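Workshop notebook, Fellidstead conservation workshop
Entry for July 17, 2021
Subject: paste trials for the Ollberg ledgers

Work resumed on the Ollberg ledgers after the delay over blotter stock. Volume 2 remains in the press and was not disturbed. The present entry records the wheat starch paste trials and the condition of the leaves set aside for lining, together with several matters of housekeeping that affect both benches.

Paste. Two batches were prepared from the same bag of starch. The first was soaked overnight in the cold room and cooked the following morning. The second was cooked directly without soaking, following the method in use at Enlow. Each batch used 80 grams of starch to 600 milliliters of deionized water. Both were stirred without a break until the mixture turned from milky to translucent, then for a further 40 minutes at low heat. The soaked batch set to a firm, even block. The unsoaked batch set more softly and showed small grains when pressed between two sheets of glass. These went through the horsehair strainer on the second pass, although the strained paste still felt slightly rough under the brush.

Both pastes were thinned to the consistency of light cream and brushed onto strips of medium-weight kozo tissue. The strips were laid on offcuts of modern ledger paper and dried between felts under light boards. On peeling, the soaked paste held across the full width of each strip and lifted fibers from the offcut. The unsoaked paste held well at the center and released at two corners. The corners may have been brushed thin, so the trial should be repeated with a wider brush before the Enlow method is ruled out. It does save a night, and there are weeks when that would matter.

The remaining soaked paste is in the covered dish on the upper shelf of the refrigerator, under a shallow layer of water. The water is to be changed daily. Any paste with a sour smell or a pink tint is to be discarded, dish scrubbed, and the loss noted in this book.

Condition of leaves. The leaves taken from the front of volume 1 are soft along the lower margin and have been gnawed at the fore-edge. The ink is iron gall throughout, with heavier strokes in the column totals. Bathophenanthroline strips pressed on the totals turned a distinct magenta, which indicates free iron(II) ions. The strips pressed on the running text turned faintly and, in places, did not turn at all. On that basis these leaves are not to be washed or float-lined. Lining should be carried out with remoistenable tissue and the least water possible.

A sheet of remoistenable tissue was coated this afternoon on the polyester film. The coating was uneven toward the left side, where the film had lifted from the table. The film should be wetted and squeegeed down before the next attempt. The uneven portion has been trimmed away and kept for spine repairs, for which it is perfectly adequate.

Old repairs. Several leaves carry strips of brown gummed paper across tears. One was removed with a methylcellulose poultice left in place under film. The carrier came away cleanly, while the adhesive needed a second application and some patience with the bone folder. A brown line remains on the verso. It does not obscure any entry and will be left alone. The other strips are sound, and their removal is a question for the owner. The Owusu agreement covers structural repair and boxing only, and does not mention the appearance of the leaves.

Sewing. The original sewing on volume 1 is on three recessed cords, broken at the head. The holes are enlarged but usable. Resewing through the existing holes with 18/3 linen thread is proposed, with guards on the outer folios of each gathering. The spine leather is to be kept in its labeled envelope – the tooling matches volume 2 and may be wanted for comparison.

Environment. Relative humidity at the benches was higher than preferred for most of the day. Drying times above should be read with that in mind. The dehumidifier reservoir was emptied twice and is now draining slowly into the sink by hose. The hose should be checked for kinks each time the bench is wiped down.

Supplies. Low on medium-weight kozo, polyester web and scalpel blades. Blotter is adequate until December if cut pieces are dried and used again. The Japanese brush with the loose ferrule has been set aside and is not to be used for paste.

Outstanding:
Repeat unsoaked paste trial with wide brush.
Coat fresh remoistenable tissue.
Write to the owner regarding the gummed strips.
Take volume 2 out of the press and measure for its box.
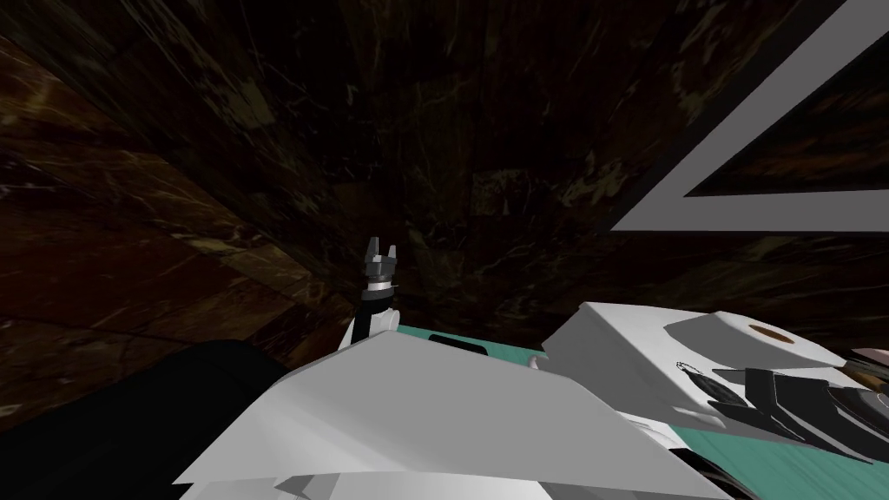 Rendered view: arm with open two-finger gripper, dark marble walls behind.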